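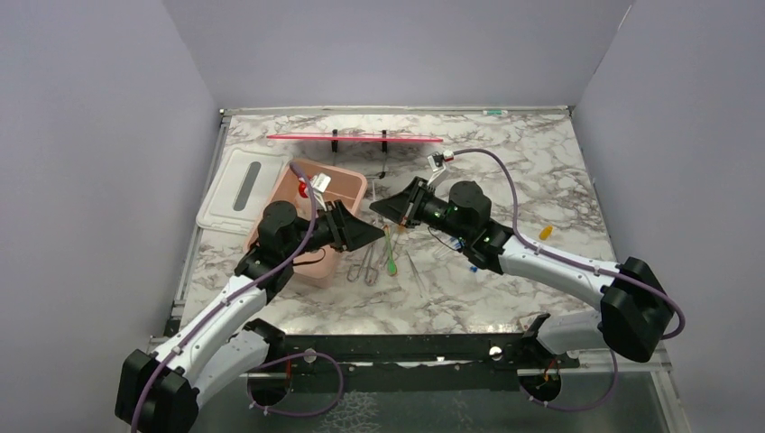
*Bench, April. Two arms, marble top, pink tub.*

**Notebook, Boyer manuscript, second read**

Started 9:40, stopped for lunch, finished the last chapter a little after 4. This is the popular history of the Timel and Nindden quarrel, the two river surveyors who fell out over the Aken boundary. The typescript runs to 318 pages without notes. Vesela had the first read and her marks are in green. Mine are in pencil.

General state: readable, moves well from chapter 3 on. The opening is slow. The author spends most of chapter 1 on the families, and neither man picks up a chain until page 41. Suggest moving the ferry argument to the front and folding the grandparents into chapter 2. Vesela wrote the same thing in the margin before I got to it, so that makes both of us.

Dates. The author has Nindden arriving in Aken in spring and the first map filed the winter before. One of these is wrong. Gangadharan checked the parish ledger copy and the map date holds, so the arrival has to move back. It comes up again on page 87, where the landlady's bill is quoted. Fix both places together.

Quotations. Letters are quoted at length in chapters 5 and 6, and the spelling is modernized in one and left alone in the other. House rule is to leave it alone. Agnese has the transcripts and will go through chapter 5 line by line. She asked for the old numbering, so send her the folder list too.

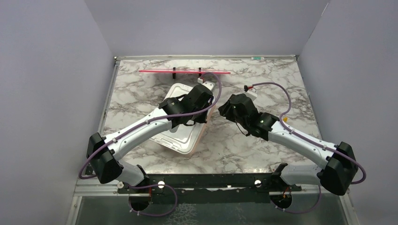 Chapter 7 is the best in the book. The hearing is told from the clerk's minutes, and the author keeps out of the way. Only two queries there: who "the elder Boyer" is, as there are three of them by this point, and whether the clerk was paid by the day or by the page. The text says both.

Chapter 9 claims the two men never spoke again. The letter in item 566 is from Timel to Nindden, and it is friendly enough, mostly on the price of oats. If the date on it is right, the claim has to go. I would keep the silence but say how long it lasted. Ask the author before changing anything, she may know the letter and doubt it.

Title: still "Two Men and a River." Dalia doesn't like it. I don't mind it. The subtitle is too long for the spine whichever way we go.

Maps: need a redraw of the boundary sheet at half-page size. The scan we have loses the place names in the north corner. Ieva is asking the archive for a better one.

To do:

- arrival date, chapter 2 and page 87
- folder list to Agnese
- letter to author on item 566 and the three Boyers
- index estimate, Dalia wants it before the cover meeting
- return green-marked copy to Vesela

Left off at the acknowledgments, not read yet.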